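Dilside Shop Floor Forum > Finishing and Curing > Infrared or hot air for a small batch line?
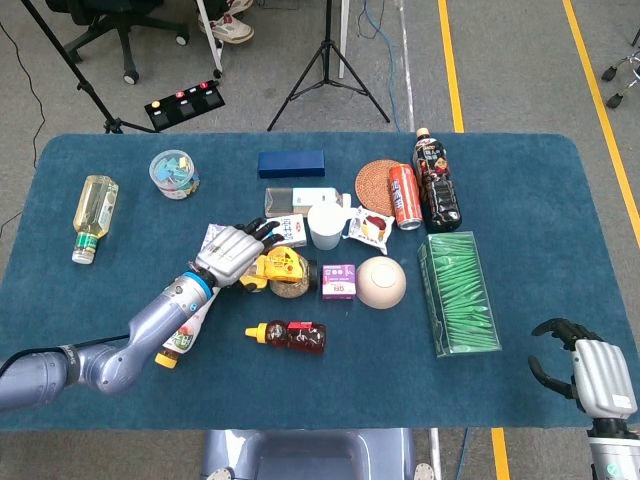 Small white carton with blue printing, on a teal-blue mat

gluepot_annie
Hi all, long-time reader and first-time starter of a thread, so be gentle with me! We coat small parts for the trade, mostly caps and closures, and our old Skesska hot air tunnel is getting tired. The blower bearings have been replaced twice and the belt tracks to the left no matter what I do to it. I have a quote in hand for a Posska infrared unit with an 18 inch belt, and the salesman swears it will cure our two-part ink in one pass. Our parts are polypropylene, thin wall, and I'm scared to death of warping them. Has anybody made this switch and lived to tell about it?

beltandbraces
Welcome, Annie, good to see you posting at last. We went to infrared four years ago and I wouldn't go back. It's ready by the time I've hung up my coat, where the old tunnel wanted most of an hour before I trusted it. Thin polypropylene can be done, but you have to run the belt faster than feels right and keep the emitters up high. Do you know what clearance you get over the belt?

oldkiln50
I'm going to disagree with my friend above, and I say this with affection. Infrared cooks dark colors quicker than light ones. If you run black caps and white caps on the same afternoon you'll be turning that dial all day long. With hot air, everything on the belt sees pretty much the same temperature. I'd put new bearings in the Skesska and spend the difference on a decent exhaust fan.

gluepot_annie
Oh dear, we do run black and white, often in the same order. Clearance is six inches, by the way. The quote also has a line for a Pagano controller with stored settings, at an extra $662, and I couldn't tell whether that was worth having or just a nice-looking screen.

beltandbraces
Get the controller. That takes care of most of what Kiln is worried about, you save one setting for black and one for white and off you go. I'll grant him that mixed colors on the belt together are a bad idea.

oldkiln50
Mixed on the belt together is how half the shops I ever worked in did it! But fine, if she can keep them apart, then the controller helps. I still say test first. Stick temperature labels on a few parts and send them through.

tunnelrat131
Jumping in on the tracking problem. If it pulls left with new bearings, check that the tail roller is square to the frame before you spend a dime. Ours turned out to have a bent bracket and I'd been blaming the belt for a year. Also, ask Posska if they'll run your parts for you. They did up to 50 for us and mailed them back, and all we paid was the postage.

gluepot_annie
You are all so kind. I'll put a straightedge on that roller after lunch and box up some caps, black and white, in separate bags (I heard you, Kiln). Should I send them printed or bare?

tunnelrat131
Both if you can spare them. And send a little of your ink with the mix ratio written on the can, theirs may not be the same.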